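# Moving the site to static files

Aug 25, 2019

The database behind this blog is gone. Notes on the migration follow, mostly for my own reference.

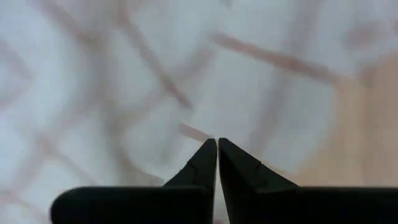 ## Starting point

The old install held 146 posts and 63 drafts. Most of the drafts were a title and one line of text. I deleted all but 27 of them. The posts went back through three themes and two hosts, and each move had left its own damage in the markup: doubled line breaks, curly quotes stored in the wrong encoding, and image paths pointing at a folder on the Grallstead server that was shut down in March.

## Export

The built-in export produced one XML file. I split it with a short script, one Markdown file per post, with the date and slug in the header. Tables did not survive and had to be redone by hand. Harvey Tremblay sent me a regex for the encoding problem that fixed everything except the degree sign. That one I replaced manually.

## URLs

I kept the old URL pattern, year and slug, no month. Category pages are dropped. The log showed almost no visits to them apart from crawlers. Feed readers should pick up the new feed through a redirect - if yours doesn't, subscribe again from the footer link.

## Comments

Closed, but the existing ones are kept as plain text under each post. Barry Ashworth's long correction to the Catterall post is still there and is still right.

## Build

A full build takes 30 seconds on the laptop. Upload is rsync over SSH, changed files only.

Still to do: search, and a print stylesheet.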